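# About Orkedard

Orkedard is a school for people who want to bake bread, and we've been at it long enough that our first sourdough starter has its own shelf, its own thermometer and a name (it's called Plenach, after the street where we opened). We teach beginners mostly. If you've never touched a bag of rye flour in your life, you're very much our kind of student!

The school began in a rented kitchen with one deck oven and six aprons. Classes ran in the evening because the bakery that owned the kitchen needed it from three in the morning on, and we'd finish sweeping up just as their first delivery of flour came in. We loved it there, drafty windows and all. When the Awan building came up for rent we signed within the month, and we've been happily filling it with flour dust ever since. Last year 3117 loaves came out of our ovens, and almost all of them went home under somebody's arm.

## What we teach

Our main course is called First Loaf and it runs for six weeks. You start with a plain white tin loaf, made with yeast, and you make it again the next week, and again the week after that. People are sometimes surprised by this. But the third one is so much better than the first, and you can feel the difference in the dough before it ever gets near the oven! After that we move on to whole wheat, then a seeded rye, then a sourdough that you take home to raise overnight in your own fridge.

Beyond First Loaf there are short classes in flatbreads, bagels, enriched doughs (brioche, challah, cardamom buns) and pizza. The bagel class fills up fastest, so write to us early if that's the one you want. In January we run Stesley Week, when former students come back to bake together and swap starters, and the whole building smells of toast until well past dark.

## How a class runs

Classes are small and everybody makes their own dough from start to finish. We weigh everything in grams, water included. A typical beginner dough is 100 grams of starter and enough flour and salt to keep it lively, and we'll give you the full sheet on the day so there's no need to take notes with sticky fingers. 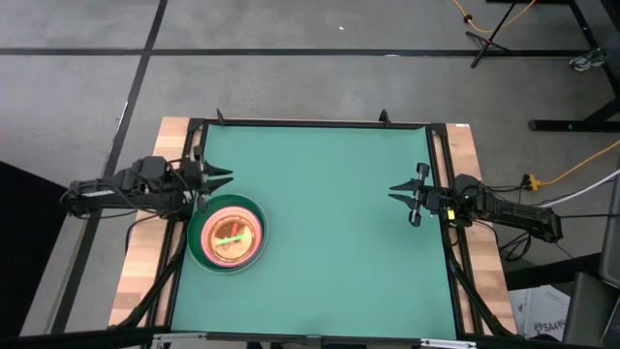

There's plenty of waiting in bread, and we've learned to enjoy it. During the first rise we put the kettle on and taste through whatever came out of the oven that morning, usually with too much butter. It's a good time to ask questions. Why did my crust go soft? Can I use tap water? Is my oven lying to me? (Probably, yes. Buy an oven thermometer.)

## Visiting and signing up

A single evening class costs 200 dollars less than the full course, and you can put what you paid toward First Loaf if you decide to keep going. Flour, tins and aprons are all included. Bring closed shoes and a bag big enough for a warm loaf.

The front door opens at 9 a.m. on class days, and you're welcome to come in and look around before you book. The bell sticks a bit, so knock as well.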